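We use cookies to remember your settings and to see which pages get read. Accept all | Manage choices

Nellia Laundry Table: read me first

Hello, and thanks for picking up Nellia! It's a small collection of recordings about folding clothes, put together by Jennylyn Manalo and Costel Vasiliu at Grendura, and it grew out of a long lunch argument over whether a machine could take over the laundry yet (Costel said yes, Jennylyn laughed). There are 200 recordings in this release, mostly shirts, with the table left as cluttered as tables tend to be. 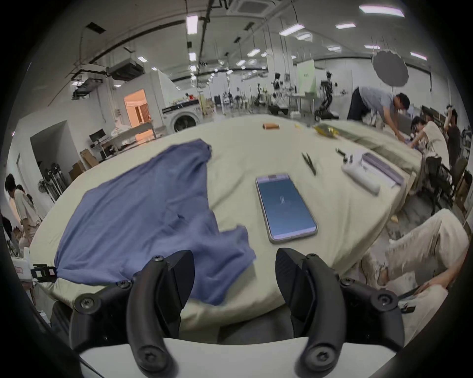

Can a robot fold a family's laundry today?

It can manage a good part of it, slowly, if the clothes are plain and somebody is nearby to rescue the odd sleeve. Our own policy folded 20 T-shirts in January before we let it near anything with buttons, and the buttons went badly.

Each recording sits in its own folder with a short notes file. Kenneth Lumbao wrote most of the notes, so if one says "sad collar," please ask him. We kept the failed folds in, marked as failed, and we'd love it if you left them there when you train. Version 2 fixes the swapped labels that Jericho Baluyot spotted in the towel folders. Towels are still thin on the ground, and socks are missing altogether for now.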